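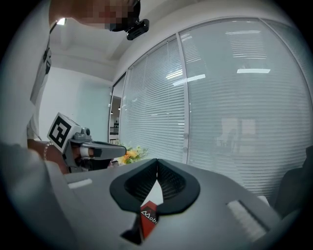
Prodov moved this thread from General to Offices and Workspaces and asked that replies stick to blinds, glare and flowers, as the desk question now has a thread of its own.

Flowers and blinds in a room with a curved glass partition

Posted by Cunda

We have a meeting room at work with a large curved glass partition down one side. It has white horizontal blinds on it, the walls are a pale greeny white and the ceiling is white too. It gets used for most of the day, and I have been put in charge of making it nicer on no budget to speak of.

I started with a bouquet, orange and yellow with plenty of green, and people like it. I have two problems.

First, the flowers don't last. The last lot drooped on day 4. I top the water up every morning before 9 and keep them out of the way of whoever is working.

Second, the ceiling lights reflect in the blinds. With the slats shut you get bright rectangles where the lights are, and the person facing them ends up moving their chair. With the slats open, everyone in the corridor looks in. I have tried turning the lights off but then it is too dim to read by in the afternoon.

Is there a way of sorting either of these without replacing the blinds? The building people quoted us 1241 for new ones, fitted, and that was a no.

3 replies

Hijazi

Topping up is the trouble with the flowers. You are adding clean water to old water and the stems sit in it. Tip the whole lot out every second day, rinse the vase with washing-up liquid, and cut a centimetre off each stem at a slant before they go back in. Take off any leaf that would be under the water. If you have a sachet from the florist, use half at the start and half at the first change.

Check what is above them as well. If there is an air vent over the table, move them to the other end. Warm dry air will finish off a bunch in a few days whatever you do with the water. Ours go in the kitchen overnight, where it's cooler, and that gets us more than 4 days without trying. Fruit bowls are bad for cut flowers too, so keep them away from the bananas.

I don't know anything about blinds, sorry.

Ondent

For the blinds, try the tilt before anything else. Most people shut them one way and never try the other. Close them with the room-side edge of the slats down, sit in the bad chair and look, then close them with the room-side edge up and look again. One will send the light towards the floor and the other will send it at your face. On a curved run the sections face slightly different ways, so you may need to set each one separately – check that every section has its own wand or cord.

Then clean them. A polished slat shows reflections more, so use a barely damp cloth and no spray polish. I did 108 slats in one afternoon at my last place and the only thing worth passing on is to work from the top and close them fully before you start. Do one face, flip them, do the other.

If that doesn't fix it, ask whether the lights are on separate switches. Ours were, and the switch for the row nearest the glass was behind a door. Turning off that row alone was enough. A matt diffuser panel over the light is the next step up, but someone from the building has to fit it.

Failing all that, turn the table so that the long side runs towards the glass. Fewer people will be facing it.

Prodov

Frosted film on the glass. We had it done in March and took the blinds down altogether. Might be harder on a curve – get someone to measure it.

Cunda

Thanks all. Slats were the wrong way round on every section but one. Much better now, though the far corner still catches it a bit after 3. I will ask about the switches. Flowers had a full change of water this morning and a trim, and there is a vent, so they have gone to the other end of the table.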